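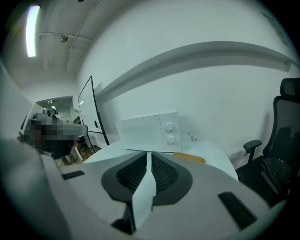

Figure 1. Compact microwave with two control knobs, on a round white table.

Keeping Guard Families Informed During Deployment
Student project report, May 2018
Guðlaug Vestergaard and Villads Lund
Project advisor: Stuart Penrose

1. Background
The Killham armory is home to a transportation company of over 700 miles' worth of scattered families. Many live closer to Vadstead or Holst than to the armory, and few can get to evening meetings. During the last deployment the family group sent news through a phone tree and a printed letter. We wanted to know which families missed news and why.

2. Method
In March we mailed a two-page survey to families on the group's contact list. We got 38 back. We also spoke by phone with Trilok Dwivedi, who ran the phone tree, and Oddur Eskildsen, who edited the letter. Questions covered mail, phone calls, homecoming dates and where people went for help with pay or health coverage. We did not ask about unit locations.

3. Results
Of the families who answered, 27 said they had learned of a schedule change from another family before the group told them. Parents of single soldiers had the most trouble. The contact form had one line for next of kin, so a soldier who listed a fiancée left his parents off the phone tree. Spouses were mostly satisfied with the calls but said the letter came too late to use.

Dwivedi told us that callers often stopped when they reached voicemail, and the people below that name were never called.

4. Changes tested
We rewrote the contact form with room for 2 households per soldier. We also set up a short weekly email using Noden, the mailing program the college already has. Each email gives the mailing address rules, the next meeting and one phone number for urgent questions.

5. Limits
The survey went only to families already on the list. Parents who were left off are probably undercounted. The email has not been used during a deployment yet.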